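Keeping track of your town's budget from the kitchen table

I started reading our council's budget every September, usually with coffee and a pencil. It's 92 pages, so I skip straight to the revenue table and work backward from there!

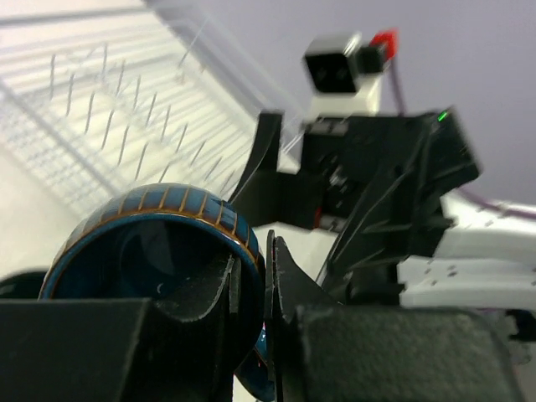 My other trick is two folders, one for market fees and permits, one for property taxes. Anything the chairwoman, Mieke Claeys, promises at a meeting goes on a sticky note on the front (with the page number, if she gives one).

Got a question for the clerk? Email it before 4 p.m. and put the line number in the subject. Mine was line 719, street stall permits, and I had a reply by supper.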